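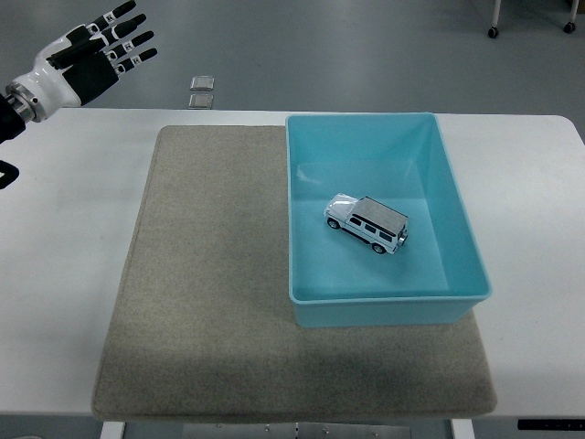

# Teleoperating the bin task without losing your temper

You are going to move a toy car out of a bin by remote control, many times, so that a robot can learn to do it. The job takes a toddler one second and no training. Budget an afternoon.

These notes assume the arm is mounted, the glove is paired and you've already done the Girska safety walkthrough. If you haven't, go do that. The rest will still be here.

## Before you start

1. Put the felt mat down flat and leave it alone. Felt keeps the car from skating away when a finger nudges it, and a finger will nudge it.
2. Set the bin toward the right side of the mat. A little overhang onto the bare table is fine.
3. Put the car in the bin at whatever angle you like, then pick a different angle next time. People say they're randomizing and then park it nose-left all day.
4. Open Witus, start a new session and type the task name exactly as it appears on the sheet. "Car out of bin", "car_out_bin" and "CAR" are three different tasks as far as Witus is concerned, and we have data filed under every one of them.

## Calibrate the glove

Hold your hand flat, palm down, fingers spread, for 5 seconds. Then make a slow fist. Then go flat again. If the robot's thumb lags behind yours, run it again. Do not tell yourself you'll compensate for it - you will, beautifully, and the policy will learn your compensation.

## Record an episode

Start with the robot hand up and to the left, well clear of the mat. Press the pedal, wait for the beep, and go.

- **Reach.** Come in over the bin from above. The rim is the thing you'll hit, so keep your wrist higher than feels natural.
- **Grasp.** Take the car across the body, fingers on one side and thumb on the other. Don't grab the spare tire. It looks like a handle and it has ended many good episodes.
- **Lift.** Straight up until the wheels clear the rim, then left. Cutting the corner saves half a second and drags the bin along with you.
- **Place.** Lower the car to the felt and open the hand slowly. Flinging your fingers open sends it rolling.
- **Retreat.** Go back to where you started before you press the pedal again. An episode with no retreat teaches the robot to hang around afterward, like a guest with his coat on.

The end state we're after is a car on its wheels beside the bin, with the hand empty and out of the way:

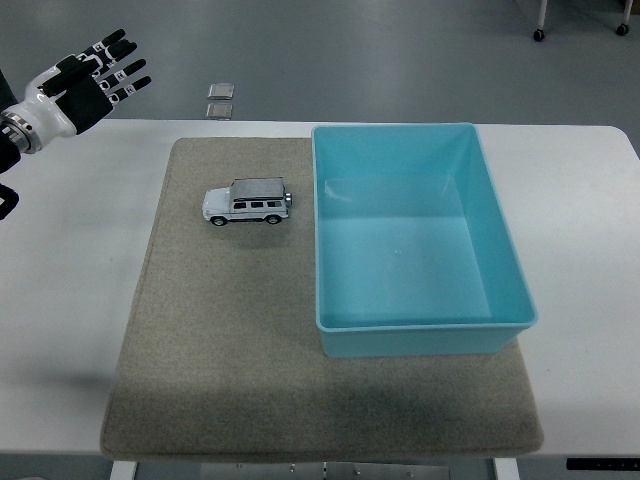

*Car on the felt, bin empty, hand back at upper left.*

It doesn't have to be pretty or parallel to anything. A narrow gap between car and bin is fine as long as they aren't touching.

## What to keep and what to throw out

Keep the slow ones. Keep the ones where you missed the first grasp and calmly tried again, which are worth more than the perfect runs. Throw out anything where you stopped to scratch your nose, because the robot has no nose and will be confused.

If you drop the car on the floor, mark the episode as failed and move on. Don't delete it. The Stornville crew uses failures for their reset detector and gets sad when we tidy up.

## How many

Our first Renaud policy was trained on 100 episodes and could find the bin. At 465 it could also find the car. Aim for 3 short sittings instead of one long one - your hand gets sloppy well before you notice, and the logs notice right away.

When you're done, export from Witus, check that the episode count matches the pedal count, and charge the glove.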